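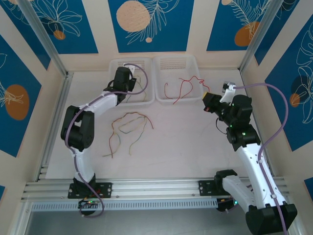 Search this site
Enter keyword... Go

The Case for Staying Home on the First Day of Vacation

May 31, 2018

I'm going to say something that got me booed at our own kitchen table: the first day of vacation should be spent at home. Not leaving at dawn, not loading the car the night before, not eating a gas station muffin on the interstate with your eyes half shut. Home. In your own bathrobe, with your own coffee, until noon if you feel like it.

We just got back from 12 days at Skareck Lake and I had plenty of time to think about this, mostly during the drive up, when I was too tired to talk. We did what we always do. I worked until six the evening before, my husband worked until seven, and then we tore around the house until after midnight hunting for the good cooler and the bug spray. Alarm at 4:30. On the road by 5:15, very proud of ourselves! By nine we weren't speaking, over a wrong turn that cost us maybe a quarter of an hour.

And for what? Check-in at the Stesora Cabins is at 3 p.m. It has always been at 3 p.m. We rolled into the parking lot before lunch and sat on a picnic table with the milk getting warm. The girl in the office was very sweet about it, but the cabin wasn't clean yet and that was that.

My brother-in-law, Diarmuid Heffernan, is the great believer in the early start. He'll tell you it's the traffic. He has a whole speech about the bridge. I've now done that drive at every hour there is, and I will grant him the bridge, which is a mess after ten on a Saturday. So go on a Sunday! Or go after supper. What he really likes, I think, is the feeling of having gotten one over on everybody who's still in bed, and I do understand that feeling, but I don't believe it's worth two days of headache.

Last December we had a trip start late by accident. Snow, and the highway people telling everyone to stay put. We'd already stopped the mail and told the neighbors we were gone, so there we were, a whole day with nobody expecting us. I took a bath. We ate the leftovers that would have gone bad. I found my swimsuit without yelling at anyone, and I remembered the phone chargers, which I have left on the counter for three trips running. When we finally pulled out the next morning I was already on vacation — I'd been on it since the bath.

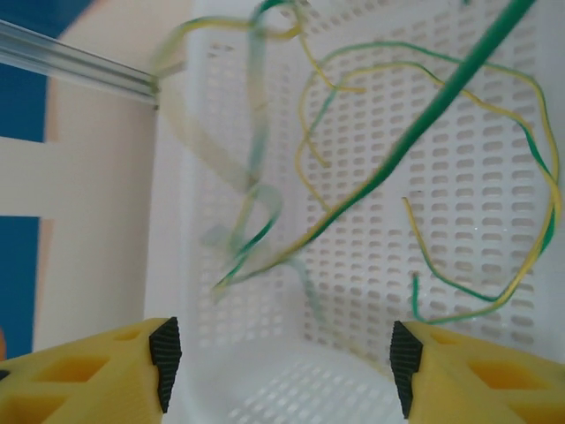 People tell me this is wasting a day, and if you've paid for a room by the night, I see the point. Fine, then book one night fewer. I did the math on the cabin and we'd have saved $200, and I can't remember one thing we did on that first evening except fall asleep with the lamp on. You could have a very nice dinner at Vass's for that, with pie, and take some pie back with you too.

Shota Ichikawa next door goes the other way entirely and takes his day off at the end. Home on Friday, laundry Saturday, nothing at all Sunday. I've tried it and it's pleasant, but by then I'm already thinking about work and whether there's bread. The front end is better. You've got the whole thing still ahead of you, and the bags are sitting by the door, and you can walk past them as often as you like.

I'll admit it's harder with kids. Ours are grown, and I remember what a child is like who has been told the lake is tomorrow. When they were small we'd have been lynched by lunchtime. But even then I think we could've left at ten with everybody fed, and skipped the part where somebody got sick outside the Nedix outlet. Every year, the same exit.

So next summer I'm putting it on the calendar in pen: Day One, home. My husband says he'll believe it when he sees it. He's already asking if we could maybe just load the car that afternoon, and maybe be on the road by six the next morning, and I've told him eight.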